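Chapter 7
Water Supply in Rural Fire Districts

Many fire districts protect land that no water main reaches. In these areas the first engine to arrive must bring its own water, and the officer in charge must know where the next supply will come from. Planning for that supply begins long before a call is received.

This chapter follows the Holroyd Fire District, which serves 3,478 residents in the town of Tinness and the farmland beyond it. Hydrants are found only in the town center. Elsewhere, crews depend on ponds, creeks, and underground tanks – sources that may be low in August or frozen by January. The district keeps a written record of each source, including its owner, its access road, and the season in which it can be used.

Students will first learn how to estimate the water needed for a given building. Later sections cover drafting, the use of portable tanks, and the tanker shuttle, in which trucks travel in turn between a fill site and the fire. The chapter closes with mutual aid agreements, using the one between Holroyd and neighboring Rurnbridge.

Terms to know: static source, dry hydrant, drafting, fill site, dump site, turnaround time.
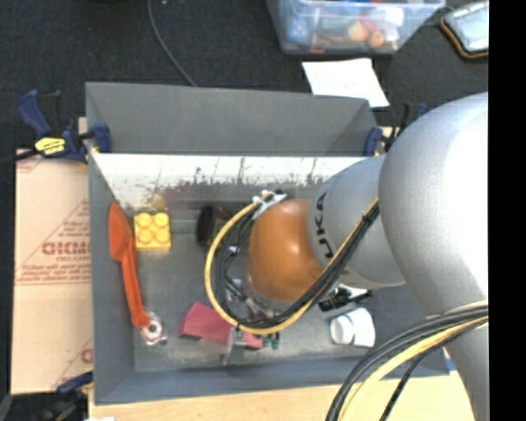
Madhu Negi holds that turnaround time should be taught before drafting, on the grounds that a shuttle with a poor road plan will run short however well the pumps are handled.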